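Two Arms at a Table: How a Helper Robot Learns a Small Job

Think about the last time you plugged something in. You picked it up, turned it so the prongs faced the right way, found the holes and pushed. It took you a few seconds and you were probably thinking about something else.

A robot has to learn every part of that. This page is about a robot called the Feletier, which is sold as a kit to schools, libraries and workshops. It comes with two arms, a stand, a computer and a box of practice jobs. We will look at how it works, what it is good at, and what it still finds hard.

What comes in the kit

The Feletier has a left arm and a right arm. Each one is made of metal parts joined together, a bit like your upper arm, elbow and wrist. To help people tell the arms apart, the left one has a blue ring and the right one has a green ring. When you write instructions for the robot you can say "blue" or "green" and never get mixed up about whose left you mean.

At the end of each arm is a gripper. A gripper is the robot's hand, but it has only two fingers. They are black and they open and close like a pair of tongs. There is no thumb and no palm.

Cables run along the arms. Some carry power to the motors. Others carry messages back to the computer, such as how far each joint has turned.

One of the practice jobs uses things you might find at home: a power strip hung on the wall, a small plug-in device and a little green bottle that goes with it. The plug-in kind of insect repellent works this way. The bottle holds a liquid, the plug-in part warms it, and the repellent spreads slowly through the room. 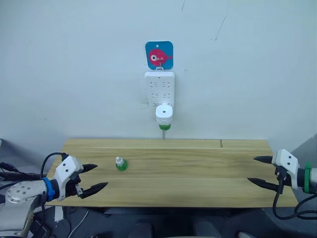
Every job in the Feletier box is broken into steps. A step might be "reach for the bottle" or "close the fingers." People do the same thing when they follow a recipe, but a recipe can skip a lot. It says "crack the egg" and trusts you to know how hard to tap. With a robot, each small move has to be either written down by a person or learned from practice.

The Feletier learns mostly from practice. A grown-up guides the arms through the job while the computer saves every movement. Then they do it again. The booklet that comes with the kit suggests 50 turns for an easy job and 100 for a harder one. That sounds like a lot, but think how many times you tied your shoes before you could do it without looking.

The turns should not all be the same. If the bottle always starts in one spot, the robot may learn only that spot. Move it a few inches and the fingers could close on air. So the person guiding the arms changes things a little each time. The bottle might be standing up for one turn and lying down for the next.

How does it know where things are?

You have two eyes, and your brain uses both of them to work out how far away a thing is. You also have skin, which tells you when you have touched something. Robots use cameras, and some of them use sensors for touch as well.

A camera placed up high can take in the whole table. It helps the robot find each object and plan a path to it. But an arm can get in the way of that camera, just as your own hand can cover the page when you are drawing. A camera on the wrist is useful then. It travels with the gripper and gets a close look at whatever the fingers are reaching for.

The computer compares these pictures with what it saved during practice. Then it picks the next move, and does this over and over, many times every second.
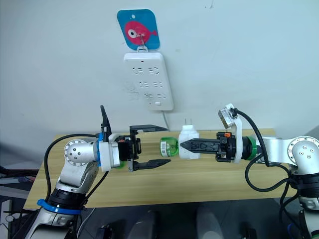 Written by the Fombridge Young Readers desk
Technology writer

Holding a plug is a good test for a two-fingered gripper. The plug has smooth sides, and its metal prongs have to point the right way before they will go into an outlet. The Feletier's right gripper can close its fingers around a plug adapter and hold it above the table, prongs up. To use it in a power strip on a wall, the arm would have to turn it so the prongs face the wall.

Two arms are handy for a job like this. One can hold the plug still while the other brings the bottle. You do this too. Try taking the cap off a marker with one hand and you will see how much the other hand usually helps.

What we liked

The colored rings are a simple idea and they work well. The booklet is clear, and most of the practice jobs use ordinary objects. The arms are also slow at first. You can choose from 3 speeds, and the slowest is the one to start with.

What could be better

The cables are long, and they hang in loops that need to be kept clear of the arms. Small round things are hard for the grippers to pick up. The kit also takes up a whole table, so it will not suit every classroom.

We compared it with the Tokico, a smaller kit with one arm. The Tokico is easier to set up and fits on a desk. It cannot pass things from hand to hand, though, so there are fewer jobs to try.

Staying safe

Robot arms are strong and they do not know you are there unless someone has taught them to notice. Keep your hands, hair and sleeves away from the arms when the power is on. An adult should always be the one to start and stop the robot.

Power strips and outlets are for adults to handle too – and insect repellent should never be opened or touched by children.

Words to know

Gripper: the part of a robot that holds things.

Joint: a place where two parts of an arm meet and can bend or turn.

Sensor: a part that notices something, such as light or touch, and sends a message to the computer.

Prongs: the metal pieces on a plug that go into an outlet.

Try it yourself

Put a pencil, a coin and an empty plastic bottle on a table. Use kitchen tongs to move each one onto a plate. Which was hardest? Now close one eye and try again. Write down each step you took to pick up the coin, then give your steps to a friend and ask them to do only what the words say.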